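Easy-open can

An easy-open can is a sealed metal food or drink can whose lid can be removed by hand, without a separate can opener. The lid is scored near its outer edge, and a ring or tab is riveted to it. Lifting the ring breaks the score line, and pulling it back peels the panel away. The type is used for fruit, fish, soups, ready-made porridges, pet food and a wide range of other goods. It should not be confused with the stay-on tab used on most soft drink cans, which opens only a small mouth and leaves the rest of the lid in place.

Parts of the lid

The lid, called an "end" in the canning trade, is stamped from thin aluminum or steel sheet. The main parts are:

Panel: the flat or slightly recessed center. It often carries raised or pressed concentric rings, which stiffen the metal and let it flex under pressure changes during heating and cooling.

Score: a groove cut partway through the metal. In a full-opening lid it follows the edge of the panel.

Rivet: a small boss formed from the panel itself. The tab is placed over it and the metal is flattened to hold the tab down.

Tab: the ring or lever. Its nose sits near the score line and makes the first break when the other end is lifted.

Seam: the rolled rim that joins the lid to the body. It is made by folding the two edges together in two steps and is known as a double seam. 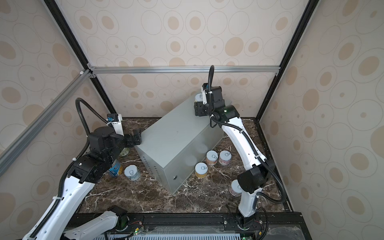
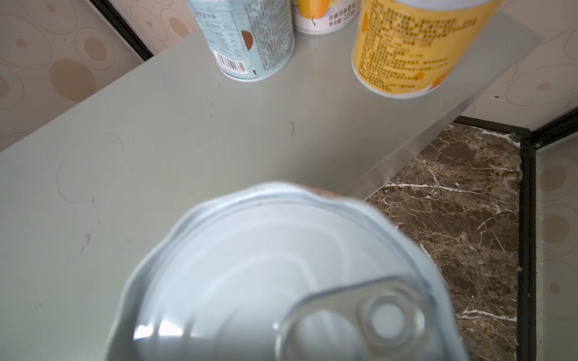
Cans around a metal box; the second picture gives a closer view of a pull-ring lid.

Body and labeling

Can bodies are made either in two pieces, with the base and wall drawn from one blank, or in three pieces, with a welded side seam and a separate base. Artwork may be printed directly on the metal or carried on a paper or film wrapper. Small single-serving cans leave limited room for required text, and the ingredients, nutrition table, net weight and barcode are often set in small type.

Opening

The can is placed on a firm, level surface and held by the body. The ring is raised until the score gives, then drawn back slowly toward the opposite side. The edges of both the panel and the opening are sharp. If the ring breaks off, a standard can opener can usually be used on the base, unless the base is rounded or has no seam.

People with weak grip may find the first lift difficult. A spoon handle slipped under the ring gives more leverage, and several lever tools are sold for the purpose.

Storage

Unopened cans are kept in a cool, dry place. Lids with a ring are more easily damaged than plain lids, as a knock to the tab can weaken the score. Cans that are swollen, leaking or deeply dented at the seam should be thrown away. When cans are stacked, the base of the upper can should rest inside the rim of the lower one, clear of the ring. Not all sizes are made to nest in this way, and mixed sizes are better kept in a single layer.

Leftover food is moved to a covered container and refrigerated. The empty can and the loose lid can both be recycled where metal is collected. Many local programs ask that the lid be placed inside the can.

See also

Can opener
Double seam
Stay-on tab
Tinplate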